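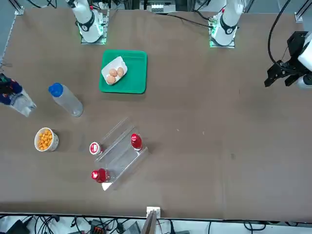
A thread on supermarket loyalty points, a subject on which I've become an expert against my will.

For six years I have shopped at the Tetgate on the corner. For six years a cashier has asked if I'm a member and I've said no, and we've both been fine.

Then in October they changed the shelf tags. Member price in huge yellow numbers. Everybody-else price underneath, in the type size normally used for drug side effects. Butter was the one that broke me.

So I signed up. Name, email, phone, birthday, and "household interests." I put "soup." There was no box for soup. I had to choose between Wellness, Entertaining and Baby.

I chose Entertaining. I have not had anyone over for a meal in a long while, but I liked the confidence of it.

The emails started before I got home. Subject line: "Your next gathering starts HERE." It was a coupon for a shrimp ring. I've now been offered the shrimp ring in every season. It has never been cheap enough and I have never been lonely enough.

You get points, too. You don't get points on milk, lottery tickets, stamps, gift cards, medicine, or anything already on sale. Read that list again and tell me what you buy at a supermarket.

Fine, produce. I get points on produce. I am building an empire one onion at a time. 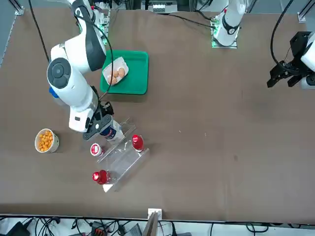 My sister-in-law's friend Precious Dizon is apparently some kind of genius at this. She has a folder. She shops on the double days and splits her cart into separate transactions, and the people behind her in line know her by sight and not fondly.

I asked her what she'd gotten out of it. A waffle maker. I asked if she likes waffles. She said that wasn't really the point, and changed the subject to gas.

Oh yes, gas. Your points can also become cents off at the pump, at one station, on the far side of the river. I did the math on the drive over. I should have done it before the drive over.

There's an app now. The app wants to know where I am at all times, "to serve you better." I was in the cereal aisle. It sent me a notification that I was near a Tetgate.

You also have to "clip" the digital coupons. Tap each one. They could just give you the discount, they know perfectly well who you are, but they'd like to see you do a little something for it first. I have trained dogs this way.

Points expire, by the way. It's in section 33 of the terms. Yes I read the terms, I was on hold.

I was on hold about my missing points. The man who finally picked up was named Gerardo Pascual and he was lovely. He agreed with everything I said. He agreed so much that I'm fairly sure he had no power to do anything, and he didn't.

He did give me 50 courtesy points, "for the inconvenience." Those expire too. Sooner, if anything.

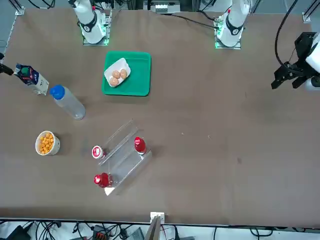
Brustness – May 17, 2025

Update for the people who asked, both of you.

Today I went in to cash out. I had 343 points. I'd been picturing this for weeks, I had my eye on the good olive oil, the kind in a tin.

Rewards start at 350.

I'd like you to picture me at the service desk doing nothing at all with my face.

The kid at the desk felt bad and said I could get there easily with one more shop. So I walked around looking for something I needed that wasn't milk, medicine, stamps or on sale. I was in there so long they dimmed the lights over the bakery.

Bought a bag of onions and a scented candle called Harbor Linen. It smells like a dentist on vacation.

Then the redemption screen. You can't choose olive oil. You can choose from three rewards: a tote bag, a donation of an unspecified amount to an unspecified cause, or – and I swear I'm not making this up – ten percent off a shrimp ring.

I took the tote bag. It says PREFERRED MEMBER on the side.

Already used it twice. It's a pretty good bag.

Muting this thread now, someone from the Saithong Market fan account has found me and wants to talk about their stamps.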